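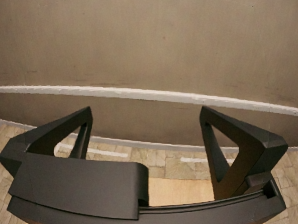
Open wide, against a plain taupe wall.

Other people's Tuesdays

My aunt kept a diary for most of her adult life and left it to me, along with a sewing machine I can't thread and a fondue set. I had expected secrets. On the night I was born she wrote: "Girl. Rain at last. Must ring about gutters."

I have read that entry more often than is healthy. There is a full stop after Girl, and then the weather gets an exclamation from a woman who never otherwise troubled the adverbs. The gutters come up again the next day, and for most of the following fortnight. I do not.

It was the gutters that led me to the Kutthorpe Diary Room, two rooms behind the old council chambers where ordinary people's journals go when their families can neither bear to read them nor bring themselves to put them in the recycling. The shelves hold 800 volumes. The earliest is from 1818 and belonged to a flour merchant whose chief interest was his knees.

"Everyone arrives hoping for an affair," says Vittoria Caruso, who has run the place for 11 years and has the calm of a person who has read a great deal about knees. "We do have affairs. They're usually written in initials and over by the next page, then it's back to the price of mutton."

She set me up at a desk by the radiator with a foam wedge, a string of lead weights in a cotton sleeve and a pencil that had been sharpened to within an inch of its life. Pens are forbidden. So are sandwiches, which I learned by producing one.

I started with the Clivdale schoolteacher, a local favourite. She wrote every evening for two decades and was cross for nearly all of it. Her landlady was mean with the coal. Her pupils were "thick as custard, save one". I went looking for the one, naturally, and found that she never names the child. By four in the afternoon I had filled several pages with theories and had been shushed by a man reading about sheep.

Sze-wing Yu was at the next desk, working through her grandfather's pocket diaries from his years as a ship's cook. They're mostly lists. Onions, lamp oil, a debt owed to someone called Fat Peter. She has been coming since May and has made a spreadsheet of the onions.

"I thought I'd find out what he was like," she said. "I've found out what he was like about onions." Then she showed me an entry in which he had bought too many, and had written underneath, in a different ink, "Fool." She was delighted with it. So was I. We were both shushed.
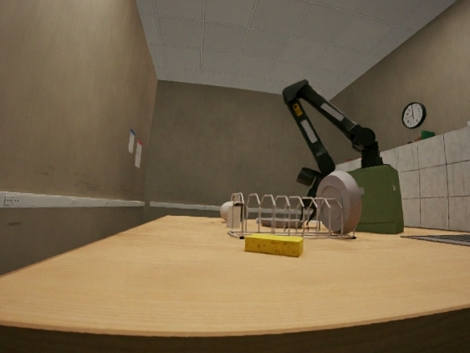
A diary that records a day well is a strange thing to try to write, as I discovered when Caruso suggested I keep one for a month before passing judgement on anybody else's. My first entry was about mortality. My second was about how the first had gone. By the end of the week I was down to whatever lay in front of me, and the rules I set myself were modest: one object, described plainly, no wisdom. Give me a yellow sponge lying flat on a pale wooden table, with a wire dish rack behind it, and I can get a decent paragraph. The side of the sponge is a darker mustard than the top, which I would once have left out in favour of my feelings. My aunt would have managed it in two words and gone on to the gutters.

Golshifteh Rostami, who teaches an evening class in the front room, is unsentimental about all this. Her students are told to put down what they ate, what it cost and who annoyed them. Reflection is discouraged until the second term. One of them, a retired surveyor, has so far recorded only the movements of his neighbour's bins, and she considers him the most promising writer she has had in years.

"He's got a villain," she said. "He's got suspense. I genuinely don't know if that green bin is coming back in."

I asked whether anybody would want to read it in two centuries. She looked at me as if I'd brought in another sandwich, and pointed out that I had just spent the entire morning with the flour merchant.

I had, too. His left knee was worse in the wet. In the final volume he buys a stick, dislikes it, lends it to his brother and complains for the rest of the winter that he hasn't had it back.

My aunt's diaries are still in my hallway, in the box they came in. Caruso has sent me the deposit form twice. I've filled in everything except the line marked "Subjects covered", where there's room for three words, and I've pencilled in gutters.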